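Spent the afternoon at the Hestiswood open day. Fudarik had 2 arms running a kitting job, parts picked from bins into a tray.

Aiman Wattimena ran the 3:00 demo and took questions the whole way through — good crowd, not enough chairs.

Boards and small wired parts on one side, cable harnesses on the other. I stayed longest at this table.
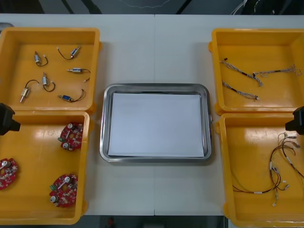
Do they plan to sell the cell as a kit? Only to integrators for now, according to Aiman.

Slides go up in August.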